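MEDIA RELEASE
For immediate use

Fuluvham hat drive is back in July, and this year we want your bucket hats too

Hi everyone, Serena Piras here from Fuluvham. It's that time again! Our winter hat drive kicks off in July, and I'm asking everyone in Lamdale to have a dig through the hall cupboard, the boot of the car and that hook behind the laundry door.

Last year you lot gave us 3824 hats, which I still can't quite get my head around (my garage certainly couldn't). They went out to school sport programs, community gardens and outdoor work crews who'd otherwise be squinting their way through summer. We collect in winter so everything is sorted, washed and ready to go before the sun gets fierce again.

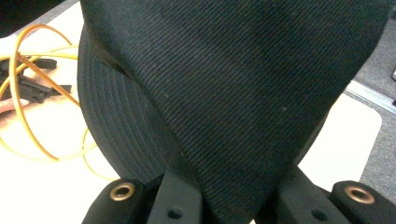 A black cap with rows of stitching around the brim.

Caps are always the most asked for, and dark plain ones go quickest with the teenagers. My nephew tells me anything with a cartoon on it is social death past Year 6, so please save those for the littlies' box. We're happy to take caps with a bit of fading. What we can't use is anything with a snapped brim or a sweatband that has given up completely.

The sorting will be at the Gautier Street hall again, with doors open from 9 am. The folks at Flurlow, the fabric shop two doors up, have kindly said they'll take drop-offs over the counter during shop hours as well, so if you can't make it to the hall you can leave a bag with them.
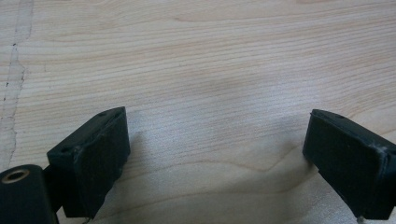
If you've got a spare couple of hours, come and lend a hand with the sorting. We could do with 20 people on the first morning and there's a job for everybody, including those of you who'd like to sit down with a cuppa and check labels. Kids are welcome if they come with a grown-up. Wear something warm, as the heater in the hall takes its sweet time.

New this year is a call for wide-brimmed hats. The gardening groups have been asking me for ages, and I've been one of them myself since a nasty afternoon of sunburnt ears at the Lamdale plant sale. Straw, cotton, canvas, any colour you like, as long as it shades the back of the neck!
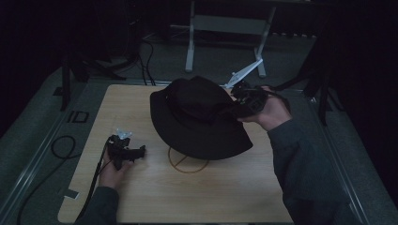
Bucket hats like this black one are on our wish list.

Our goal is 2000 hats by the end of the month, and I reckon we'll get there if every household finds two. Please give them a wash first and empty the pockets of any bag you bring them in (I've already posted back one set of house keys).

Hats will be handed out from spring. Schools and groups who'd like to be on the list can put their name down at the hall or at the Flurlow counter.

Media contact: Serena Piras, Fuluvham. I'm happy to chat by phone or meet at the hall, and mornings suit me best.

ENDS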